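The Lost Sheep: a story Jesus told

Jesus often taught people by telling short stories called parables. One of the best known is about a shepherd and a sheep. It is almost 2000 years old, and you can find it in the Bible, in the books of Matthew and Luke. 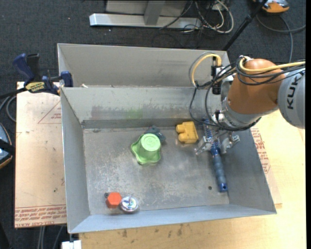

Joonas Lindqvist wrote in to ask why a shepherd with so many sheep would bother about one. Would he even notice it was missing?

He would. The shepherd in the story has a hundred sheep, and he knows his flock well. One day there are only ninety-nine. He leaves the others and goes to look for the one that is lost, and he keeps looking until he finds it.

Sheep do not find their way home easily. They wander off while they are eating, and a sheep on its own can fall or be caught by a wild animal. Shepherds in those days walked a long way over rocky hills to find grass and water.

When the shepherd finds his sheep he is not cross with it. He puts it on his shoulders and carries it home. Then he calls his friends and neighbours and asks them to be glad with him.

In Luke's book, Jesus tells this story because some people were grumbling. They did not like him eating with people who had done wrong things. Jesus wanted them to know that God cares about each person - even someone who has gone a long way off - and is happy when that person comes back.

Words to know

Parable: a short story that teaches something.
Flock: a group of sheep kept together.
Shepherd: a person who looks after sheep.

Luke puts another story straight after this one, about a woman who loses a silver coin. Read it in chapter 15 and see which parts are the same.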